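How to Oil a Wooden Worktop or Table (and Keep It Looking Nice Afterwards)

Saturday, July 28, 2018

A wooden top is one of the nicest things you can have in a kitchen or a hobby room, but it does need a bit of looking after, and I get asked how to do it more than anything else on this site. So I have finally sat down with a pot of tea to write it all out properly.
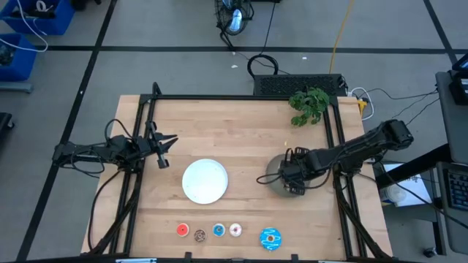 The good news is that it is an easy job. Most of the time goes on waiting for things to dry, and the actual rubbing and wiping is rather pleasant, especially with the radio on and the back door open. I do mine twice a year, once in February when the heating has been on for months and the wood looks thirsty, and again in the summer.

What you will need

Sandpaper in two grades, 120 and 240
A cork sanding block
A few old cotton T-shirts, cut into squares
A tin of food-safe oil (I use Lumenta, but any decent hard wax or Danish oil will do the same job)
A jam jar lid or saucer for the oil
Washing-up liquid and a well-wrung cloth

Clearing and cleaning

Take everything off, and I do mean everything, even the toaster that never moves. Wipe the top down with a cloth wrung out in warm soapy water, then again with plain water, and leave it to dry overnight. I used to skip the overnight part and then wonder why my finish came up cloudy!

If there are sticky patches left, a plastic scraper held nearly flat will lift them. For the black rings you get under tins and wet pans, a little lemon juice left on for 40 minutes often fades them a good deal. Rinse it off well and let the wood dry again before you carry on.

Sanding

Start with the 120 paper wrapped round your block and work along the grain, never across it, in long easy strokes. Keep the pressure even – it is very tempting to scrub away at one stubborn mark, and then you have a dip in your table for ever more (ask me how I know). Once it all feels the same under your palm, go over it with the 240.

Joined strips of wood, as you get in a butcher-block top, can be a little awkward where the grain changes, so go gently there and check with your fingertips as you go. Round over any sharp front edge very slightly while you are at it. Hoover up the dust and wipe with a barely damp cloth.

Oiling

Stir the oil, don't shake it. Pour a little into your saucer, dip a folded square of T-shirt and rub it in along the grain, thinly. Thin is the whole secret. After 35 minutes, take a clean dry cloth and wipe off every bit that has not soaked in, or it will go tacky and you will be cross with it for weeks.

Leave it overnight and do the same again. I give a newly sanded top 2 coats in this way, and a third if it still looks patchy by the window. The ends of the boards drink far more than the face, so be generous there – and don't forget the underside if you can reach it.

One important thing about the cloths. Oily rags can heat up and catch fire by themselves if they are left scrunched in a bin. Lay them out flat outdoors to dry, well away from anything that burns, or soak them in a bucket of water before you throw them out.

Day-to-day care

Give the new finish a week before you put it through anything strenuous. After that, mop up spills when you see them, put hot dishes on a trivet, and use a chopping board for cutting. If water stops beading on the surface, it is time for another thin coat, and you can usually get away with a quick rub of 240 paper beforehand.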